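Cuaderno de taller - electrónica de a bordo, muelle de servicio
03/01/2024

Primera entrada del año y empiezo contento. La radio de la Venance ya transmite limpio en el canal de guardia, después de todo diciembre persiguiendo un zumbido que aparecía solo con el motor de babor en marcha. Era la masa del alternador. Marleny lo había dicho el primer día y yo me empeñé en cambiar la antena, así que queda escrito para que conste: Marleny tenía razón.

Lo que hice, por orden, para quien tenga que repetirlo en la otra patrullera:

Quité el terminal de masa del alternador y lo limpié hasta ver metal. Estaba verde por dentro, aunque por fuera parecía nuevo. Puse trenza nueva directa al perno del bloque, sin pasar por la regleta del mamparo. Medí ruido en la alimentación de la radio a ralentí, a media máquina y con el foco de búsqueda encendido. Antes, 288 milivoltios de pico a pico. Ahora, 25. ¡Veinticinco! Lo repetí porque no me lo creía, y luego le pedí a Marleny que lo midiera ella con su osciloscopio. Le salió lo mismo.

El foco sigue metiendo un chasquido al encender, pero es corto y no tapa la voz. Lo dejo para cuando abramos el cuadro por otra cosa.

Prueba de alcance: salimos hasta la boya exterior con Ghiță de escucha en el puesto de la dársena. Siete llamadas a baja potencia, las siete entendidas a la primera, incluida la que hice a propósito con el motor acelerando. En diciembre, en ese mismo punto, la guardia nos pedía repetir casi todo. Para una lancha que va sola de noche entre mercantes, esto es un cambio enorme, y me hace más ilusión que cualquier equipo nuevo que nos pudieran comprar. 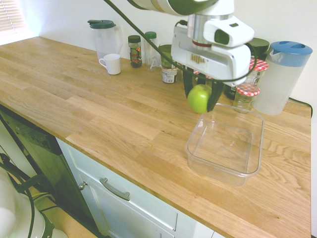
Segundo asunto, el registrador Tollulix. Chantal Zacharias trajo de la oficina de guardias la lista de horas en las que el registro de posición no coincide con el parte de la patrulla. Hay 119 entradas. Las repasé con café y hay un patrón precioso: casi todas caen justo después de un arranque en frío. El Tollulix empieza a escribir antes de tener posición válida y rellena con la última que guardó, o sea, el amarre de la víspera. Por eso en los partes parecía que la lancha seguía en el muelle cuando ya iba por la bocana.

Chantal estaba preocupada por los agentes, que llevaban semanas dando explicaciones por algo que hacía el aparato. Le preparé una nota corta con tres de los casos, la hora de arranque al lado y la hora de la primera posición buena. Dice que con eso le basta para corregir los partes.

Arreglo provisional: encender el registrador al llegar a bordo, antes de revisar chalecos y combustible, y esperar el piloto fijo para soltar amarras. Arreglo bueno: hay una opción en el menú de servicio para no grabar sin posición válida. La he encontrado en el manual, página de parámetros avanzados, pero pide una clave que no tenemos. He escrito a Davum, que nos lo instaló, para que nos la pasen o vengan ellos.

Ojo con el reloj: va en hora universal y los partes en hora local. Dos de las entradas de la lista eran solo eso.

Pendiente:
- Misma trenza de masa en la otra patrullera. Queda material en el cajón de abajo, suficiente para una.
- Medir allí antes de tocar nada, que en la Venance casi se me olvida y sin el valor de partida no hay comparación.
- Respuesta de Davum sobre la clave.
- Devolver a Marleny la sonda del osciloscopio - está en mi taquilla, dentro de la caja de los fusibles.
- Etiquetar el cable nuevo por los dos extremos.

Mañana, si la lancha no sale de guardia, monto otra vez el panel del mamparo. Faltan dos tornillos largos de inoxidable, los he pedido al almacén.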